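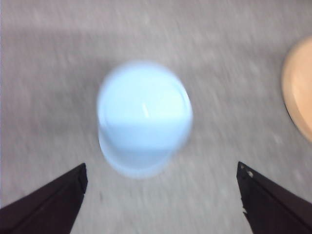
Gindby Tabletop Kit

The Gindby Tabletop Kit (often just Gindby, or "the tabletop" in older forum posts) is a small robot arm kit sold by Cadell, with a two-finger gripper and a camera at the wrist. Meant for schools, small labs and hobby users. Current version is Gindby 2, on sale since January 2024. Replaced the first kit, which was sold in small batches and is no longer supported.

Contents

1 Background
2 Hardware
3 Software
4 Tasks
5 Versions and price
6 Reception
7 See also

Background

Cadell started out selling replacement grippers, not arms. The arm came later, after buyers kept asking for something to bolt the gripper to. Early arm was a rebadged unit from Gowda, a motor supplier. Gowda still makes the joint motors but the rest is now in-house. The name Gindby is from the street where Cadell had its first workshop.

First kit shipped in December with no printed manual. A manual was put online later, then rewritten twice.

Hardware

Arm with six joints, clamp base, power supply, gripper, wrist camera, one cable loom. Clamp fits most desks. Thick desk edges are a problem, an extra clamp is sold seperately.

The gripper is parallel jaw. Dark fingers, tapered, narrow squared tips. Fingers are a wear part and the kit includes one spare pair. Swapping them takes a hex key and a few minutes. After a swap the gripper has to be re-zeroed, a step left out of the first manual and the cause of a lot of early support tickets.

Wrist camera is fixed focus and looks down past the fingers, so both tips stay in view. Blurs when the arm moves fast. Cadell's advice is to slow the last part of the approach. Some users swap in a better camera but the mount is tight and the warranty doesn't cover it.

Max load is 300 grams at full reach. Enough for plastic cups, light bowls, blocks. Not enough for a full mug.

Software

The control program is called Eda. Runs on a normal laptop, no graphics card needed for basic use. Eda does three jobs: moves the arm by hand control, records what the arm and camera did, plays it back. Training a model on the recordings is possible but done outside Eda, in whatever tool the user likes.

Recordings are saved as plain folders, one per run. Early builds sometimes dropped the last second of video when a run was stopped from the keyboard. Fixed in a later update, though old recordings can't be repaired.

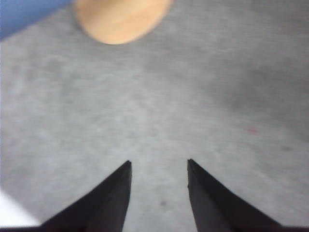
Hand control is by game controller or by a small leader arm, sold as an add-on. Most reviewers prefer the leader arm. With the controller, lining up the wrist is slow going and beginners tend to come in too low and bump the table. There is a soft floor setting in Eda that stops the arm above a set height. Off by default, which has been critisized.

Tasks

Eda comes with a short list of starter tasks. Pick up a cup, move a cup next to a bowl, stack, sort by color, clear the table. Each has a setup card and a scoring sheet. Objects are not in the box, users bring their own. The cards suggest light plastic tableware on a plain mat. Clear or shiny items are listed as "hard" as the camera can lose their edges.

A shared task library is open to registered owners. 536 tasks posted at last update, many of them near copies of the starter ones.

Versions and price

Gindby 1: discontinued. No wrist camera in the first batch, added later as an upgrade.
Gindby 2: current. New fingers, stiffer base, camera standard. List price $2,647 without the leader arm.
School pack: same kit, longer warranty, setup cards on heavier paper.

Spare finger pairs sold singly. Older fingers do not fit the new gripper.

Reception

Mostly good for the price. Praised for easy setup and for recordings that open anywhere. Complaints about cable length, the noise of the base motor, and slow replies from support. One classroom review ran the cup task 100 times on a single pair of fingers and found no change in grip, but did have to retighten the clamp.

The manual is still considered weak on calibration. Users usually point newcomers to the forum thread instead, now long and partly out of date.

See also

Eda (software)
Gowda joint motors
Leader arm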